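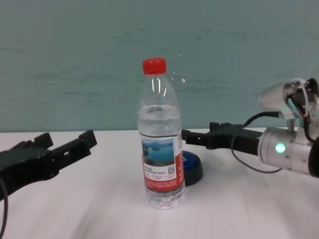

4장. 탁자 위의 생수병과 호출 버튼

이 장은 Nirkness 흰색 탁자에 생수병과 Lillus 호출 버튼을 함께 올려놓고 쓰는 사람을 위한 것이다. 상판을 다리에 고정하는 작업(2장)과 수평 맞추기(3장)를 마친 상태에서 읽는다. 버튼이 없는 자리라면 4.3을 건너뛰어도 된다.

미리 밝혀 두자면, 제조사 안내문에는 "생활 방수 상판"이라고 적혀 있다. 무엇을 얼마 동안 견딘다는 뜻인지는 안내문 어디에도 없다. 문의를 넣어 받은 답장도 같은 문구를 한 번 더 적은 것이었다. 그래서 이 설명서는 상판이 물을 견디지 못한다고 보고 썼다. 틀렸다면 손해 볼 것은 행주질 몇 번이다.

4.1 준비물

생수병 한 개(뚜껑이 돌려 여는 방식인 것)
마른 행주 두 장
Lillus 호출 버튼과 동봉된 미끄럼 방지 패드
연필 또는 떼기 쉬운 종이테이프

Georgiev 전용 컵받침은 준비물에서 뺐다. 판매 페이지에는 "넘어짐을 원천 차단"한다고 되어 있으나 우리가 받은 것은 얇은 원판이었고, 병을 옆에서 밀면 받침 없이 세웠을 때와 똑같이 넘어갔다. 이미 샀다면 물 자국을 막는 용도로 쓰면 된다.

4.2 생수병 놓기

1. 상판을 마른 행주로 닦는다. 흰 상판은 물방울이 잘 보이지 않는다. 눈으로 보지 말고 손바닥으로 쓸어 확인한다.

2. 병 바닥을 닦는다. 냉장고에서 막 꺼낸 병은 옆면까지 닦고 15분 뒤에 한 번 더 닦는다.

3. 병을 탁자 가운데에 세운다. 모서리에 두면 손이 덜 간다는 사람이 있는데, 팔꿈치도 모서리를 지나간다. 앉는 자리에서 팔을 뻗어 닿지 않는다면 병보다 의자를 먼저 옮긴다.

4. 라벨 앞면을 앉은 사람 쪽으로 돌린다. 원재료나 보관 방법을 읽으려고 병을 들어 돌리는 일이 줄어든다. 글씨가 워낙 작아서 그래도 들게 될지 모르지만 해 두어 나쁠 것은 없다.

5. 병목이 아니라 몸통 가운데를 가볍게 밀어 본다. 흔들리다 제자리로 돌아오면 된다. 계속 흔들리면 3장으로 돌아가 수평을 다시 본다. 병을 바꿔 보는 것은 그다음이다.

주의: 뚜껑을 연 적이 있는 병은 세우기 전에 뚜껑을 끝까지 잠근다. 얹혀만 있는 뚜껑도 겉보기에는 잠긴 것과 다르지 않다. 손으로 돌려 보기 전에는 믿지 않는다.

참고: 물이 어깨 부분까지 차 있는 병은 손아귀에 힘을 주면 물이 뚜껑 쪽으로 밀려 올라온다. 뚜껑을 여는 순간에는 몸통을 움켜쥐지 말고 어깨 바로 아래를 살짝 잡는다. 얇은 페트병일수록 그렇다. "친환경 경량 용기"라는 문구를 보면 잘 찌그러진다는 뜻으로 읽으면 대체로 맞는다.

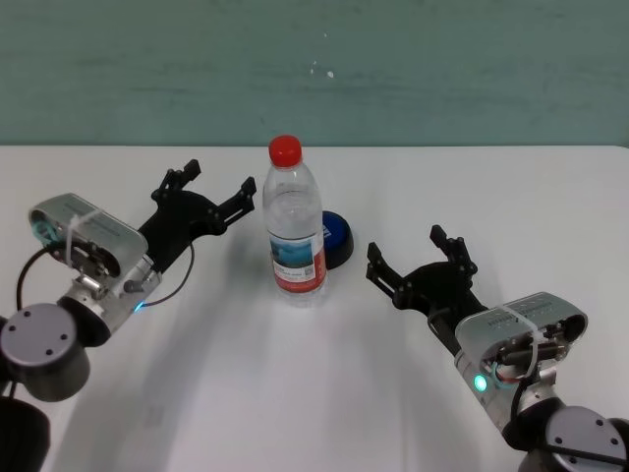
그림 4-2. 흰 탁자 가운데에 세운 빨간 뚜껑의 생수병. 뒤로 둥근 파란색 물건이 일부 가려져 있다.

4.3 호출 버튼과 자리 맞추기

Lillus 설명서는 버튼을 "원하는 곳 어디에나" 놓으라고 한다. 병 바로 뒤도 그 어디에 들어가겠지만, 누르려면 병을 돌아 손을 넣어야 한다. 병이 버튼을 가리는 배치는 오래 쓸 배치로 권하지 않는다.

1. 버튼을 임시로 놓고 앉은 자세에서 눌러 본다. 일어서서 시험하면 어디에 두어도 잘 눌린다.

2. 병을 제자리에 둔 채 다시 누른다. 손등이나 소매가 병에 닿으면 버튼을 옆으로 옮긴다. 병을 뒤로 물리는 쪽을 택하는 사람이 많은데, 물을 마시고 나면 병은 늘 원래 있던 데로 돌아온다.

3. 정한 자리에 연필이나 종이테이프로 작게 표시한다. 하루는 표시만 해 두고 그대로 써 본다.

4. 다음 날에도 불편이 없으면 미끄럼 방지 패드를 붙인다. 패드의 보호 필름은 붙이기 직전에 벗긴다.

5. 버튼을 20번 이어서 눌러 밀리는지 본다. 포장에는 "완벽 고정"이라고 쓰여 있다. 우리 탁자에서는 상판을 대충 닦고 붙였을 때 밀렸고, 행주로 다시 닦고 붙였을 때는 밀리지 않았다. 패드의 성능인지 행주의 성능인지는 각자 판단할 일이다.

주의: 젖은 손으로 버튼을 누르지 않는다. 물이 윗면과 받침 사이 틈으로 들어가면 겉만 닦아서는 마르지 않는다. 이 경우 전원을 끄고 뒤집어 마른 행주 위에 하룻밤 둔다. 드라이어의 뜨거운 바람은 쓰지 않는다.

참고: 제품 상자의 "1,000회 품질 시험 통과"는 무엇을 천 번 했다는 말인지 적혀 있지 않다. 눌렀다는 뜻일 수도 있고, 그렇지 않을 수도 있다. 수명을 짐작하는 근거로 삼지 말고 건전지를 갈 때마다 5번 시험을 되풀이한다.

4.4 물을 따르거나 마실 때

1. 병을 버튼에서 먼 쪽으로 한 뼘 옮긴 다음 뚜껑을 연다.

2. 뚜껑은 윗면이 아래로 가게 뒤집어 놓는다. 탁자에 닿는 쪽을 입에 대는 쪽과 나누려는 것이다. 굴러가지 않는다는 장점도 이야기하지만, 그건 바로 놓아도 마찬가지다.

3. 컵에 따를 때는 컵을 상판에 내려놓고 따른다. 들고 따르면 병과 컵 두 개가 한꺼번에 움직인다.

4. 뚜껑을 잠그고 병을 제자리에 돌려놓는다. 바닥에 고리 모양 물 자국이 생겼으면 그때 닦는다.

물 자국을 30분쯤 두어도 괜찮다는 후기를 여러 개 읽었다. 쓴 사람들이 일주일 뒤의 상판까지 보고 썼는지는 알 수 없었다.

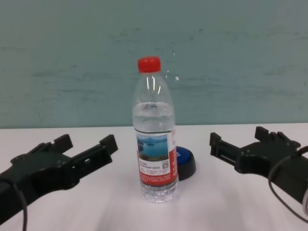
병을 여럿이 번갈아 만지는 자리에서는 순서를 하나 더 정해 두는 편이 좋다. 앞사람이 병에서 손을 완전히 뗀 다음에 다음 사람이 잡는다. 건네주고 건네받는 동안 양쪽이 함께 쥐고 있으면 얇은 병은 가운데가 눌리고, 서로 상대가 잡은 줄 알고 놓기도 한다. 상판에 내려놓고 집어 가는 쪽이 느려 보여도 닦을 일이 적다.

라벨이 비뚤어지거나 들뜬 병은 그 부분을 잡지 않는다. 라벨이 돌면 손도 함께 돈다. 들뜬 끝은 눌러 붙이려 애쓰지 말고 아예 떼어 낸다. 어차피 버릴 때 떼어야 한다. 라벨의 QR 코드를 쓸 일이 있으면 떼기 전에 읽는다. 대개는 홍보 페이지로 연결되리라 짐작하지만 확인하지 않은 것을 장담하지는 않겠다.

4.5 문제가 생겼을 때

병이 자꾸 기울어진다
바닥 밑에 부스러기가 없는지 본다. 없으면 다른 병을 같은 자리에 세운다. 둘 다 기울면 탁자 문제, 하나만 기울면 병 문제다. Rosance 고객센터는 두 경우 모두 "사용 환경에 따른 차이"라고 답할 것이다. 우리에게는 그렇게 답했다.

버튼을 눌러도 반응이 없다
건전지를 빼고 접점을 마른 천으로 닦은 다음 다시 끼운다. 앱 재설치는 맨 나중에 한다. 안내 전화에서는 재설치부터 시키는데, 그것으로 해결된 적은 아직 없다.

상판에 물 자국이 남았다
물기를 꼭 짠 행주로 닦고 곧바로 마른 행주로 닦는다. 전용 세정제는 따로 사지 않아도 된다. 비교해 보았으나 맹물과 차이를 찾지 못했다. 색이 변한 자국이라면 이 방법으로 빠지지 않으니 사진을 찍어 두고 보증 기간부터 확인한다.

병이 넘어져 물이 쏟아졌다
버튼을 먼저 들어낸다. 그다음 병을 세우고, 탁자 가장자리에서 안쪽으로 닦아 들어온다. 상판과 다리가 만나는 아래쪽도 손으로 만져 본다.

4.6 하루를 마칠 때

마시다 남은 물은 비우고 병은 뚜껑과 라벨을 떼어 지역 분리배출 기준에 따라 내놓는다. 뚜껑을 닫아서 내라는 곳도 있으므로 포장에 적힌 말보다 동네 기준을 따른다. 같은 병에 물을 다시 채워 며칠씩 쓰는 것은 권하지 않는다. 버튼은 그대로 두어도 되지만 탁자를 접거나 옮길 때는 떼어 낸다.

작성: Amra Omerović
개정: 2021년 2월 3일. 4.3의 패드 관련 내용을 고쳤다. 제조사가 새 패드를 3월에 내놓는다고 하니, 받아서 붙여 본 뒤에 다시 쓰겠다.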